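Speaker notes – Oltura meetup, 02/02/2023

**Slide 1: Hello**

Say hi, thank Saneck for the room. Ask who has shipped an app with an onboarding flow. Then ask who has ever finished one as a user! Wait for the laugh, move on.

**Slide 2: Where we started**

Perrin is a timetable app for the ferries at Prurusham. When we launched in December, new users got 49 screens of help text if they tapped through every branch. I wrote most of them and I loved them. Of our first 1000 installs, 915 skipped the lot.

(Pause. Let the number sit on the screen.)

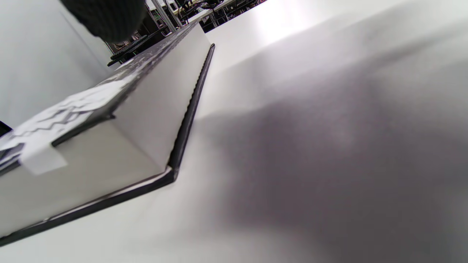

Help text grows every time somebody files a ticket, and each new page feels like a kindness when you write it. Ours had grown into something like that hardcover, a thick block of pages between two hard covers, and we were handing it to people who wanted the next boat. So we deleted it – all of it – in one afternoon. Best afternoon of the project!

**Slide 3: What we do now**

- 3 hints, and that's the limit. A new one goes in only when an old one comes out.
- A hint shows up on the screen where you need it, the first time you need it.
- Every hint can be closed with one tap and found again under Settings.

Demo the "last boat" hint here. Use the test account, my own one has the hints switched off.

**Slide 4: Try this at home**

Read your onboarding out loud to someone who has never seen the app. Watch their face. I did this at my kitchen table and learned more than in a month of charts (I do still love the charts, ask me later).

If time is short, skip the search slide and go straight to questions. Repeat each question into the mic for the recording.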